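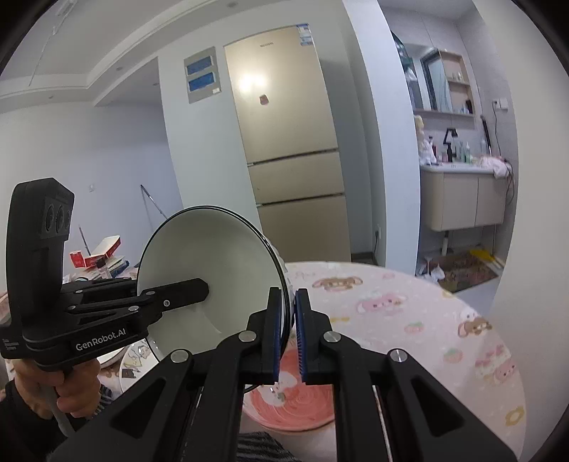
Ticket 3680 — Wavness enamel-look bowl, gray marks inside and black rim getting dull
Category: Tableware / Care and cleaning
Status: Closed
Opened: February 2020

Customer message

Hello, I write about the large white bowl with the black rim from your Wavness series. I bought it in your Flaselberg shop together with other dishes, and I use it for salad and for noodles. I have two problems with it.

First, there are thin gray lines inside, mostly at the bottom. They look like pencil. I can feel nothing with the fingernail. Second, the black rim was shiny when it was new, and now on one side it is more like dark gray. I did not drop the bowl. I wash it in the dishwasher at the long program, and after that all the dishes go in one stack on the round table until I have time to put them in the cupboard. The bowl goes on top because it is the biggest.

The other plates have no problem. I have a coral-pink one with a white animal on it and a white one with cartoon drawings, and both look the same as in the first week. Is my bowl defective? I would like to keep it if it can be repaired.

Reply from Clolton customer care

Thank you for the clear message. Before we decide about a replacement, please check the following and write us what you find.

1. Look at the bottom of the bowl. There should be a stamp with four numbers. Please send us this number.
2. Which cutlery do you use in the bowl?
3. Run a dry finger along the dull side of the rim. Is it rough, smooth or a little sticky?
4. Which tablets do you use in the dishwasher, and do you also fill in rinse aid and salt?

Please do not use steel wool or a scouring sponge on the bowl for now.

Customer message

The stamp says 4000. I use steel forks and a steel serving spoon. The rim is smooth on the good side and on the dull side I feel something like fine dust, but it does not come off with a dry cloth. I use all-in-one tablets and no salt, because on the package it says that salt is not necessary. Our water is very hard, the kettle is white inside after 7 days.

Reply from Clolton customer care

This helps a lot. Batch 4000 is a normal batch and we have no complaints about the glaze. We think you have two different things at the same time.

The gray lines are metal marks. The glaze is harder than the steel, so the fork leaves a little metal on it, in the same way a pencil leaves a line on paper. Mix baking soda with a few drops of water until it is a thick paste, put it on the lines with a soft damp cloth, rub in small circles and rinse. You may need to do it twice.

The dull rim is most probably limescale. On white you do not see it but on black you see it at once, and so your plates look fine. Wet a piece of kitchen paper with white vinegar, lay it over the rim, wait 6 minutes, rinse with warm water and dry. Please use the vinegar and the baking soda one after the other and not together — they cancel each other.

If the rim is still gray when it is clean, then the color itself is worn and we will exchange the bowl.

Customer message

I did both in the evening. The gray lines are gone except one short line near the middle, and this one is lighter than before. The rim is black again on almost the whole side. There is one spot where I had to repeat the vinegar.

One more question. Can I put the plates with the painted pictures in vinegar also? And is it bad to keep everything in one stack?

Reply from Clolton customer care

Good news about the rim. For the plates, please do not use vinegar if you do not know whether the picture is under the glaze or on top of it. If you can feel the edge of the drawing with your finger, it is on top, and then only mild dish soap. We cannot say more about plates that are not from our series.

A stack is fine. Put a napkin or a piece of felt between the dishes, the Afridi felt rounds fit but any soft cloth is good. Lift the bowl off and do not turn it on the plate below, the unglazed ring on the foot can scratch.

Please set the water hardness in the dishwasher menu and fill in salt, also with all-in-one tablets.

Customer message

The drawing on the white plate I can feel a little, so only soap. I filled in the salt and set the hardness to the highest level. After three washes the rim is still black. You can close the ticket.

Internal note

Closed without exchange. Care leaflet for the Wavness series should mention limescale on the dark rim, at the moment it speaks only about metal marks. Passed on for the new print in May.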